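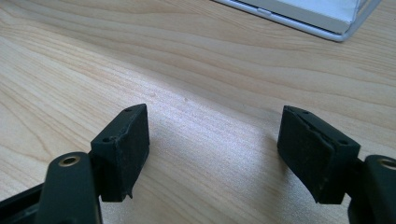 Gheorghița Bratu has spent most of the fall comparing finger pads, and she'd like everybody to stop asking her about motors. "The motor is fine. The motor was always fine," she says. She runs hardware testing at Gevon, a small shop that builds hand-held grippers and the matching arm-mounted ones, and the question on her bench is what happens at the last half inch, where rubber meets the thing you want to pick up. The pads on the dark fingers are a good example of what she means: ragged along the bottom edge, a crease or split running across the face of the right one, the left one in better shape but with a tab hanging off. "People look at that and say throw it out. I say no, measure it first. That's what your gripper looks like in real life."

So, the test. Three pads in the running. Gevon's own plain block, a softer one from Konside, and a ribbed one from Coman that cost more than the other two together. Same fingers, same screws, same table. Each pad gets 139 picks of the same set of objects, then it gets looked at, then it goes again.

Her colleague Paula Stoica does the logging and has opinions.

"The Konside grabs everything. First day I was in love with it," Stoica says. "Then it started holding on to dust and you could feel the box slip. Just a little. You wipe it, it's good again, you forget to wipe it, it slips."

How many picks before wiping mattered? She checks. 38, on the smooth boxes. On cardboard it never really mattered.

The Coman pad was the steady one. Not great on flat lids, where the ribs only touch in a few spots, but it lasted. "More than 100 picks and I couldnt tell it from new," Stoica says. Bratu is less impressed. "It's stiff. You pinch harder to get the same hold, and your hand gets tired. On an arm, who cares. On the hand-held, I care."

That difference kept coming up. A pad that wins on the arm can lose in the hand, and Gevon wants one part number for both. Bratu thinks that might be a mistake. She has said so in meetings. "I was told it's a purchasing decision. OK. Then purchasing can come and do the picks."

And the old plain block? Third on grip, first on price, and the easiest to swap. Two screws and it's off. Stoica changed one while we talked and didn't look down much. The Konside has a glued backing that peels if you over-tighten, they lost one that way before the test even began.

They also tried the camera question, briefly. The wrist camera looks straight down between the fingers, so a glossy table throws glare right into the gap where the object should be. Juvisance, which makes the controller they use, has an exposure setting for it. Bratu turned it down until the glare was gone and then the black pads were gone too. "So now I can see the table beautifully," she says. They settled somewhere in between and will probably put down a mat.

Total picks so far, 431, all three pads put together. Next round is in November with a fourth pad, Gevon's block in the softer rubber, which is what both of them wanted to try in the first place. "Should of started there," Stoica says.

Home | Interviews | Bench Tests | Archive | Contact

Comments (3)

pinchpoint: Same with our soft pads, great until dusty. Rubbing alcohol or just a dry cloth?

tmw_shop: would like to see the ribbed one on bottles

Delia R.: Try a matte mat in gray and not black if your pads are black. We lost a week on that.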